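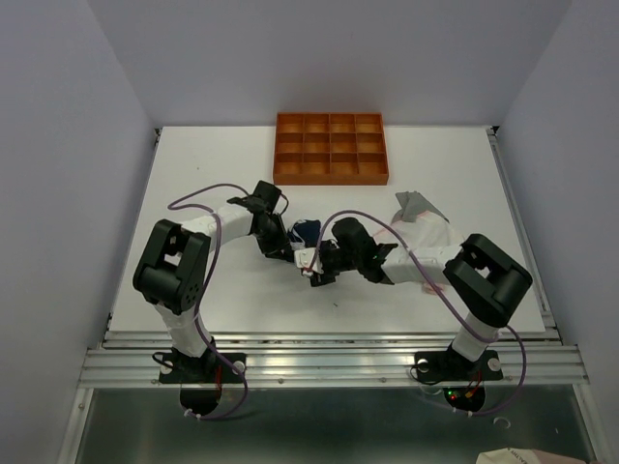

Figure 1. Work table with the orange sorting tray (12 compartments) and a small navy-blue cloth.

Sorting small textile remnants in a shared workshop
Project report, first year, Textile and Materials course
Submitted: Feb 10, 2025

1. Background

The sewing workshop in the Dunbar building produces many small pieces of cloth. They come from hems, test seams and cut corners. Until November they were all put together in one big bag, and when a student needed a small piece for a repair, it was quicker to cut a new one from the roll. Our group wanted to find a simple way to keep these remnants so that other students would really use them.

We limited the project to pieces that can be folded to the size of a palm. Larger pieces already have a shelf.

2. Materials

The tray in Figure 1 is divided into three rows of four square cells. The walls are low, so a hand can reach into a cell easily, but a thick cloth such as denim stands out over the rim. We chose orange because many of our remnants are white, grey or dark blue, and on the white table the pale ones are difficult to see. The tray is placed near the far edge of the table, and the cloth is unfolded and checked in the space before it.

Our budget was small and the cloth cost nothing. It came from the workshop and from Tollier, a curtain shop in Darnthorpe, which gave us one bag of offcuts.

3. Method

Each piece was opened, shaken and looked at on both sides. Loose threads were removed by hand. Then the piece was folded twice and put in a cell. The first row was for cotton, the second for wool and mixed fibres, and the third for everything we could not name. Inside a row we went from light to dark, from left to right.

We repeated the sorting in 8 sessions of 30 minutes each.

4. Results and difficulties

Cotton was the easiest group. The dark pieces took more time than we had expected, because white threads and specks show very clearly on navy blue and they must be picked off one by one. A crumpled piece also does not stay folded in its cell. In the last five sessions we pressed such pieces flat with the hand before folding, and this helped a little.

The third row became full too fast. We think that the label "other" is too comfortable for a tired person.

5. Further work

We would like to try a burn test for the unknown fibres, if the workshop allows it, and to write the fibre name on a paper strip in every cell. A second tray with deeper cells would be useful for denim and felt.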